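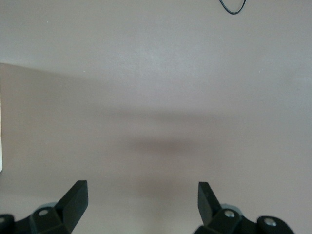 Both fingers open over the bench, black pads, nothing between them yet.

Good morning all! A few of you asked how the gripper budget is coming along, so I'm going to put it in one thread and then go make soup. (1/8)

We have 2,000 dollars for the whole year for the small arm. Last year I spent most of it by June on things I thought we needed, and then a cable went and I had to beg. So this year I started with the boring parts – pads, screws, cables – and left the fun ones for later. (2/8)

Fingertip pads first. Orkness sells them in packs of 4 and Demchenko sells them loose, which sounds handier until you add up the shipping on three separate orders (ask me how I know!). I'm getting the packs, and we can keep the spares in the blue drawer. (3/8)

The big question is a second set of fingers. Kidness quoted me 216 for a pair with the brackets included, and they were very sweet on the phone about our odd bolt spacing. I'd love a pair so we can swap and keep going while the other one is apart on somebody's desk. (4/8)

Yevdokiia Derkach wrote back to my last thread to say I should budget for the cable before anything else, and she's right, I've moved it to the top of the list. Hers took 36 days to arrive. I can't be without the arm for that long, so one spare goes in the very first order. (5/8)

Lighting is the one I keep going back and forth on. You get that soft shadow on the surface right by the gap, and I'd like a little lamp from the side to see if it helps. Brotthorpe has a clamp-on one for around 40, or I may just bring the old one from my sewing table and try that first. (6/8)

What I'm not buying this year: a new controller. I know, I know, I went on about it all fall. It would eat more than half the money and the old one still does what we ask of it. (7/8)

If you've run Kidness fingers for a year or more, please tell me how the screws hold up! The order goes in on January 17, 2019 and I can still change my mind until then. (8/8)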